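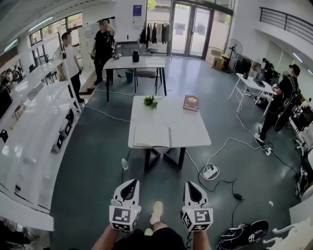 The white tables at Tallside, with a plant, a thick brown book and a big open sheet on the nearest one.

Tallside's ground-floor room has new tables, and people are already spreading out on them

There is finally somewhere decent to sit and get on with things at Tallside. The big ground-floor room reopened on Tuesday with a full set of white tables on black metal legs, and by mid-morning people had books out, coats over chairs and a very lively argument going over where the kettle should live.

Anyone who used the old room will remember the folding desks, which wobbled if you so much as leaned on them with a pencil. Those have gone to Marino, the repair workshop down the hill, where the tops will be cut up for shelving. The new ones are wide enough to open a large plan flat and still have space for your elbows, and what a difference that makes!

"I put my drawings down and they stayed down," said Apinya Pongsiri, who has been coming to Tallside for 14 years and was one of the first through the door. "At the old desks I had a mug on every corner and something still rolled off."

The room has been left as open as possible, with plenty of dark grey floor between the tables so that people can get about with bags and boxes. Somkiat Thongsuk, who drew up the layout, tried 6 versions on paper before settling on this one. His favourite had a long row down the middle, but it meant squeezing past everybody to reach the shelves, and he gave it up (a bit sadly, he admits) after trying it out with masking tape.

Small touches are creeping in as well. There is a leafy green plant on one of the tables, and Rosemarie Haberkorn has promised more cuttings from her own windowsill as soon as they have rooted. She would also like it known that they need a drink only once a week, and that cold tea doesn't count.

Hauke Baumgart put most of the table frames together with Thongchai Phetsri over two long evenings. The legs went on easily, he said, but levelling them was another matter, as the floor dips slightly towards the door. Each foot now has an adjuster underneath. If your table starts to rock, give the foot a quarter turn and please leave the folded beer mats at home.

The room is open from 9am to 6pm on weekdays, with a later finish planned from May if enough people ask for it. Tables can't be reserved in the mornings. In the afternoons you can book one for up to two hours at the front desk, and groups wanting the whole room should speak to Thongchai, who keeps the diary.

Everyone is asked to clear their table before leaving, books and paper included. Anything left overnight goes on the shelving by the wall and will be kept there until the end of the week. Still to come are a noticeboard and a proper row of coat hooks, and Somkiat is looking for someone with a good drill and a free afternoon to help put them up.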